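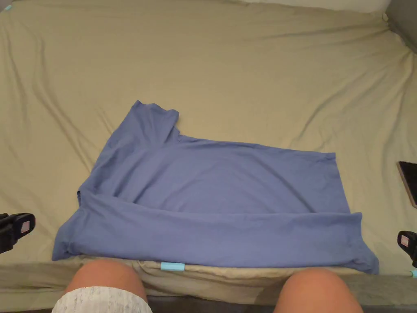 A blue short-sleeved T-shirt in cotton knit, partly folded.

Visit to the Canholm knitting and dyeing works, May

Four of us went round the Drindano mill at Canholm on a Thursday morning. Lewis Halliday, the dyehouse manager, led the tour, which began at 10 am in the yarn store and took 2 hours.

The knitting floor makes single jersey and rib on circular machines. Yarn is conditioned overnight before it is loaded. Umesh Rana asked about fabric curl at cut edges, a regular complaint from the sewing rooms we deal with. Halliday put it down to stitch length and said the mill had shortened its loops slightly last year, at some cost in fabric weight.

Dyeing is done in rope form in closed jets. Reactive blues and greens run at 60 degrees. The batch we watched weighed 198 kg against a rated load of 200 kg. Salt is dosed in stages, then alkali, and the rinses take longer than the dyeing itself. Shaimaa Helmy noted that rinse water from the last bath is kept for the first wash of the next dark shade.

Finishing was the most useful part. Tubular cloth is slit, dried on a stenter and passed through a compactor to take out length shrinkage. Samples are washed and tumble dried three times before measuring. Csenge Szilágyi was shown the results for the Tindell jersey: the width figures were steady, the length figures less so, and the mill is still adjusting the overfeed.

We did not see the effluent plant, which was closed for pump repairs. Halliday has offered a second date. Anyone wishing to come should give their name and shoe size to Syahrul Lumbantobing, as safety footwear is lent at the gate.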